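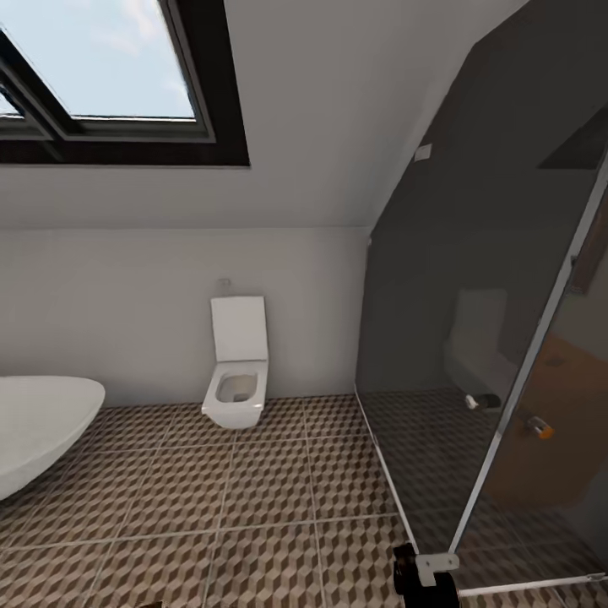 What does Drurkik do?
We turn attics into rooms, mostly in Potthorpe and the villages close enough to complain about our vans.

Our story
Drurkik opened 15 years ago above a bakery, in an office you could stand up in if you kept to the middle. We measured a lot of other people's rafters that year and hit our heads on most of them. Since then we've finished 927 conversions, a few of them on the day we said we would. 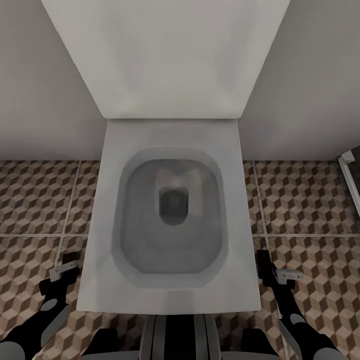 Square-seated toilet, from above.

How we work
We visit, we measure, we go quiet for a week, and then you get a price. The stairs get drawn first. Everybody wants to talk about skylights - the stairs are what eat your landing. If the roof is too low we'll tell you at the first visit and charge you nothing for the bad news.
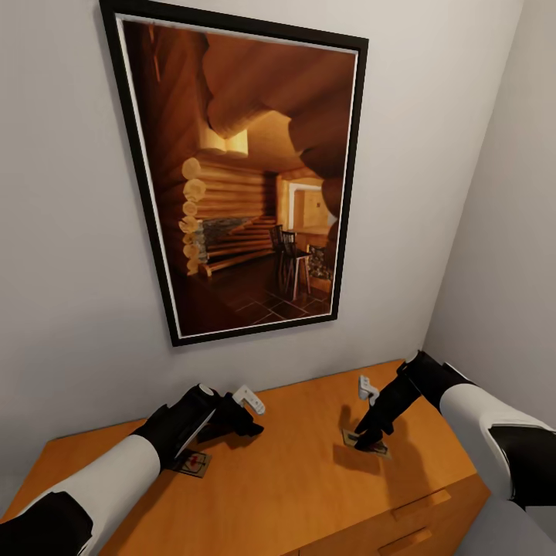

One customer in Clevell wrote that we were "very polite about the wasps" and two weeks late with the banister. Both fair.

We buy our insulation from Mondal, who answer the phone, and we do our own plastering.

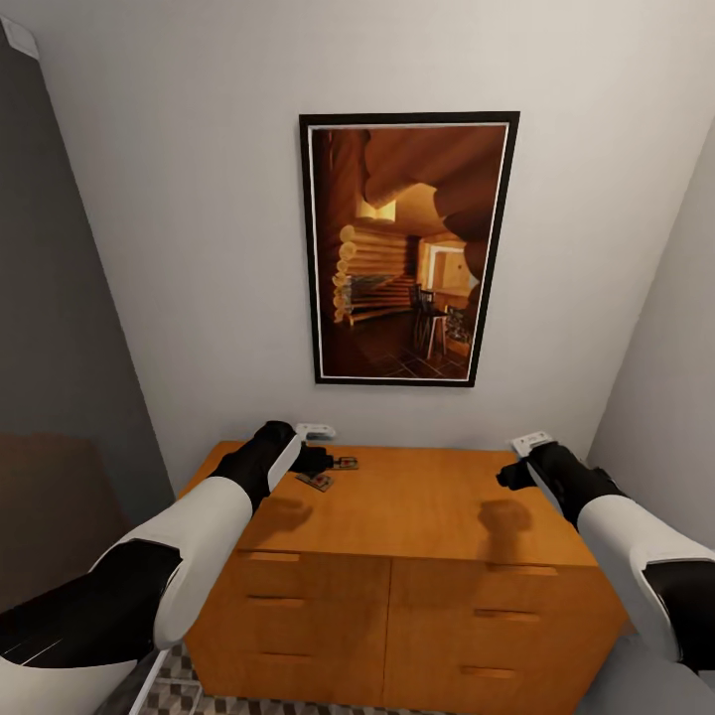 Where to find us
Still over the bakery in Potthorpe. Come before noon if you'd like a bun as well. We close for most of July.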